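Toy blocks and boards – the July 2021 sort-out

Print this page
E-mail this page

Quick gallery from the toy library shelves at Reltitby. Finally got round to the wooden stuff. We've got 551 items on the list now and the blocks were the worst of it, all in one big tub, sets mixed up, lids gone missing. So this is the shape blocks only. Trains and puzzles in September, if the shelving comes.

Captions are short, did them in one go after closing. Will fix spelling later.

What gets borrowed most, since people ask: the small bright shape sets. Then the marble run. The big plain unit blocks hardly move at all, which is a shame, they're lovely – but they weigh a ton and you have to get them home on the bus.

Shape blocks, set 367. Colored wood, chunky, good for small hands. Cube, cylinder, hexagon, star, heart and so on. Red, blue and yellow ones in there. Goes out with the board if you want it, just ask at the desk, otherwise blocks only in a cloth bag.

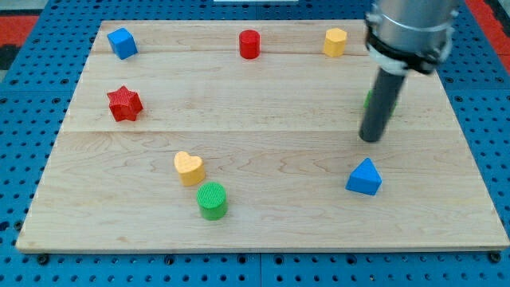

The star is the one everybody wants. Also the one that goes missing. We have found it in a coat pocket, in a diaper bag and once in the returns box all by itself with no note. Please check the bag before you bring it back – count them on the table with your kid, it's a game in itself.

Some things families have told us they do with this set:

Feel-in-the-bag. Hand in, no peeking, guess the shape. Heart and star are easy, hexagon and cylinder get mixed up alot.

Drawing round them. Pencil on plain paper, then color in. Use a soft pencil, the pens come off on the wood and we can't get it out of the grain.

Sorting by color, then mixing them up and sorting again by how many corners. Older ones like this better than you'd think.

Stacking. Cube at the bottom. Heart on top if you're feeling brave.

Stamping in play dough – fine, but wipe them after please. Damp cloth, dry right away, no soaking. One set went through a dishwasher last winter and the paint never recovered.

The boards. We have 2 in maple, pale with nice wavy grain and a few knots. They're for building on, or for keeping a game in one place on a rug. Not for chopping. Not for the oven either (yes).

Wood will mark and thats ok. Little dents, a bit of a rub on the corners, we don't charge for any of that. Splinters or a crack, tell us and we'll sand it or pull it from the shelf.

Loan is 7 days on block sets, longer on the big stuff. You can renew once by phone if there isn't a list. Late is late, but bring it back anyway, we'd rather have the blocks.

Missing peices: leave a note in the bag saying which shape and color. We keep a jar of odds and can usually match something.

Still looking for: drawstring bags, medium size, any fabric. Shoe boxes with lids. A second low table for the corner by the window.

More pictures when the trains are done.

Print this page
E-mail this page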